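The Stillow Gauge

The gauge at Stillow was read twice a day, at six in the morning and six at night, and the figure was entered in pencil. Ink was not permitted. The standing instructions dated from the first superintendent and ran to 36 paragraphs, of which the fourth dealt with pencils.

Fatos Tomić had the post for eleven years. The reservoir lay behind an earth dam with a clay core, and the gauge was a brass staff bolted to the inside of the valve tower. To read it he walked out along the footbridge, unlocked the tower, went down 24 rungs and held a lamp to the staff at arm's length. He read to the nearest tenth of an inch. In wind he took three readings and entered the middle one.

In February the level stood at 804, measured in inches above the sill of the lower valve. It had stood at 804 for nine days. The weather during this period was dry for four days and wet for five, and the draw to the town had varied in the ordinary way. He checked the staff for slippage against the bench mark on the tower wall and found none. He checked the float in the stilling well, which moved freely.

On the tenth day he opened the lower valve a quarter turn and left it open for six hours. By the tables in the back of the ledger, the level should have dropped by slightly more than two inches. At six in the evening it was 804.

He wrote to the district office at Plolura. The letter gave the readings, the valve position, the rainfall and the draw. It asked for a second gauge and did not suggest a cause. The reply came eight days later from an engineer called Huttunen, who asked whether the valve had in fact been opened. Tomić answered that it had, and enclosed a sketch of the flow in the spillway channel with depths marked at three points.

Huttunen came up on a Sunday, by the early bus. He was a heavy man in town shoes and he carried a folding rule. They went out to the tower together. Huttunen read the staff, then lowered the rule from the edge of the hatch to the water and read that. He subtracted one from the other on the back of an envelope.

"It agrees," he said.

"It has agreed every day," said Tomić.

They opened both valves fully. The channel filled and the noise made talk difficult. They sat in the gauge house for three hours with the door shut. Huttunen went through the old ledgers, of which there were 31 on the shelf, and Tomić repaired the strap of a lamp. At the end of the three hours they walked out and read the staff again.

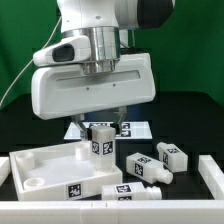
Huttunen closed the valves himself. He counted the turns under his breath and wiped his hands on the tail of his coat.

"What is it used for?" he asked. "The reading."

"It goes to Plolura."

"I know that. I receive it. I add it to a column." He looked down the hatch. "In the ledger for your first year there is an entry of 3,891 in the evening column. It has been struck out."

"I transposed the draw and the level. The correction is initialed."

"Yes, I saw the initials."

He missed the afternoon bus and took the last one. His report reached Stillow at the end of the month. It stated that the gauge was sound, that the valves were sound, and that the attendant was competent. It recommended that readings be continued at the present interval. A second gauge was not approved.

Tomić filed the report behind the rainfall returns. At six he walked out along the footbridge and unlocked the tower. The water was still and the lamp gave a clear line on the brass. He held it there longer than the instructions required, then climbed up, sharpened the pencil and wrote 804.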